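Questions about fishing in Dresbridge come up in guild chat every time the Harvest Tide comes back around, so the answers are collected on this page. Everything refers to the current version of the game. If something has changed since, leave a comment at the bottom.

## Getting started

**What level do I need to be to take part?**

Level 5 for the beginner pools and level 30 for the deep harbor. Your combat level doesn't matter for anything else in the event. The fish don't scale, and neither do the rewards.

**Where do I pick up the event quest?**

Talk to the harbormaster at the north end of the Dresbridge docks. If he has no marker over his head, you still have the old quest from the last Harvest Tide in your log. Abandon it, leave the zone, and come back in.

**Do I need to buy a rod?**

No. The quest gives you a Worn Rod, and it can catch every fish on the event list. The Drinora Rod from the vendor shortens the wait between casts, but it costs 3,000 shells. Most people can't afford one until the event is nearly over. If you already have one from last year, it still works.

**When does the event run?**

It starts in March and stays up for two weeks. The daily reset is at 4:00 a.m. server time, and the quests, the vendor stock and the weekly leaderboard all use that same hour.

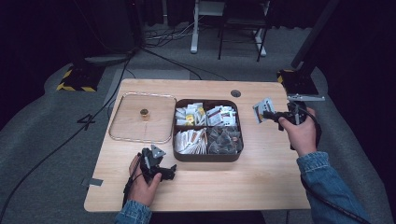
**Can I do it on more than one character?**

Yes, but shells are bound to the character that earned them. Achievements are shared across the account, so an alt can finish a fish list that your main started. The title is only granted to the character that turns in the last fish, and it can't be moved afterward.

## Catching fish

**Why do I keep getting seaweed?**

You are reeling in too early. Wait for the second dip of the float, then press the key once. Holding the key down counts as an early pull and gives seaweed every time. This also happens with high latency – if your ping is bad, switch to a quieter instance from the map menu.

**What does bait do?**

Bait changes which fish can bite. It does not make fish bite faster, even though the tooltip reads that way. Plain worms open the common table, glowworms open the night table, and Yazzie paste opens the rare table for ten minutes.

**Does Yazzie paste stack with glowworms?**

No. Whichever one you used last replaces the other, and the one that gets replaced is lost. Check your buff bar before you click.

**Where is the Lantern Eel?**

It only bites at night, under the broken pier on the east side. You need glowworms active. Lourenço Cordeiro from our guild kept a log of his casts and landed his first eel on cast 473, so don't take a dry evening as a sign that you're doing something wrong. He tested rain as well and saw no difference.

**How many fish are on the full list?**

There are 74. Five of those can only be caught in the deep harbor, and one comes from a chain quest instead of a pool.

## Achievements

**Do fish caught in a group count for everyone?**

Only the person who reels in gets credit for the fish. Shells are split, and everyone in range gets a share. If you only care about shells, a full group on the deep harbor is the fastest way to earn them. If you're after the list, go alone.

**Do traded fish count?**

No. The fish has to be caught by a character on your own account. Traded fish can still be turned in for the daily cooking quest.

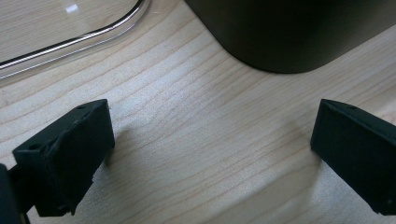 *Light reflecting off a pale wooden tabletop.*

**My achievement is stuck one fish short. What do I do?**

Nearly always it's the Cludix. It shares an icon with the Silver Perch, so it's easy to think you already have it. Open the fish list, sort it by name, and look for a gray entry. If every entry is lit and the achievement still hasn't fired, catch any fish and log out fully.

**Are there any achievements I can miss for good?**

One. "First Light" requires a catch during the opening hour of the event, and it comes back only with the next Harvest Tide. Everything else stays open for the full two weeks.

## Rewards

**What should I buy first?**

The bait pouch. It frees up bag space and keeps paying off outside the event. After that, get the boat skin if you want it, since it rotates out for the second week.

**Do leftover shells carry over?**

Yes, up to a cap of 500. Anything above that is turned into gold by mail at a poor rate, so spend the extra before the final reset.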